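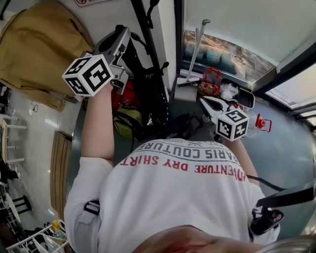
How to wash and dry printed T-shirts

Preddale Home Notes » Laundry » Printed T-shirts
By Ebere Okoro

Lettering on a T-shirt wears out long before the cloth does if it goes through a hot wash every week. It starts to crack along the folds, then lifts at the edges. A few small changes will slow this down.

Before the wash

Read the care label first and follow it if it differs from what is written below. Wash a new shirt on its own the first time. Turn it inside out so that the print doesn't rub against zips and buttons. Keep white shirts apart from colours, including pale ones.

Marks on the collar and underarms should be treated before the shirt goes in. Wet the patch, rub in a little liquid detergent with your fingers and leave it for 6 minutes. Don't scrub over the lettering.

The wash

Use a cool, gentle cycle with a slow spin. Fill the drum no more than two thirds full. Leave out fabric softener, particularly with sports shirts, as it coats the fibres and they take up less sweat afterwards. Chlorine bleach can turn polyester yellow. For dull whites, soak in an oxygen-based whitener if the label allows it, then rinse well.

Drying

Take the shirt out as soon as the cycle ends. Shake it, pull the seams straight and hang it by the hem, still inside out. White shirts can go in the sun. Coloured ones are better in the shade. Tumble drying on high heat does more harm to print than the wash does.

Ironing

Iron inside out on low, and never put the iron straight on the letters. If the front needs pressing, lay a thin cotton cloth over it and keep the iron moving. Let the print cool before folding.

Page last checked 23rd June. See also: Getting grass stains out of cotton.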